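The Memley Endgame

The robotics club at Memley met in the room over the bike shop, and by February we were down to the simulator. The real arm had a bad motor in the wrist, and the replacement was on a truck somewhere past Wikstead.

I didn't mind. In the simulator you could drop a piece 815 times and never crawl under a table to find it.

Our entry for the Makokha Cup was a chess endgame. The arm had to move one black piece without touching the two white ones. I wrote the grip. My partner wrote the path. We hadn't spoken much since the fall, when she told the coach my code was slow. It was slow -- I fixed it, but I never told her she was right.

"Run 11," she said.

I pressed the key. The arm leaned out over the board and started down.
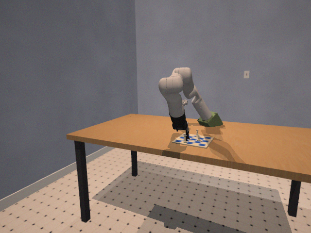 The Memley arm at the black piece, run 11.

"Your finger's close," she said.

"Your path's low."

She opened her file and raised the last point by 2 millimeters. I opened mine and took a little off the grip. Then we ran it again. The black piece went up, over, and down on its square. The white ones stayed where they were.

She wrote the run number on her hand, the way she always did.

"It'll be different on the real one," I said.

"I know."

It was about six, and the bike shop was closing downstairs. She pulled her chair over to my side of the desk and asked me to show her how the grip worked.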